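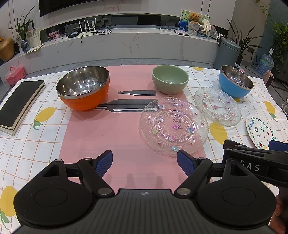 The Redano Prize for short fiction got 2,309 entries this year, and every one of them was read by two people before a single name went on the longlist. The limit is 400 words, title not included. Judges say the short length makes the slow work harder, as a weak sentence has no place to hide and a strong one can carry a whole page. Small household things did well with the readers this time. A tablecloth printed with lemons and green leaves, a pink mat laid down the middle of it: that is enough to set a family dinner going, and several of the longlisted stories begin with no more than that.

Caoimhe Costello has run the prize from the start. She reads in the mornings, on paper, and marks each story yes, no or again. "Again is the biggest pile," she said. "I used to think that meant I was bad at this."

Eleven stories made the shortlist, and the winner will be named in December. The winning writer gets a small cash prize and a place in the printed collection from Kabbaj, the press that has put out the book since the second year. Print runs are modest. Last year's sold out, apart from 50 copies held back for libraries.

Search stories, authors, issues

Mulugeta Tesfamariam was shortlisted last year for "Ceramer," a story set in a town of that name during a water shortage. He wrote the first draft at 1,100 words and spent a month cutting. The brother went first, then the weather – he still misses the weather. His new story is not on the list this year.

Josée Arsenault, one of the two final judges, reads each shortlisted story aloud at home. The other, Conall Nic Aodha, reads them in one sitting and then leaves them for a week. They compare notes by phone and have disagreed on the winner twice. Both times Costello had the deciding vote.

The shortlisted stories go up on the prize's website one per day, in the order they were received. Readers can leave comments, but there is no public vote. Entries for next year open after the winner is announced.

Home | Fiction | Interviews | Prizes | Back Issues

14 comments | 38 shares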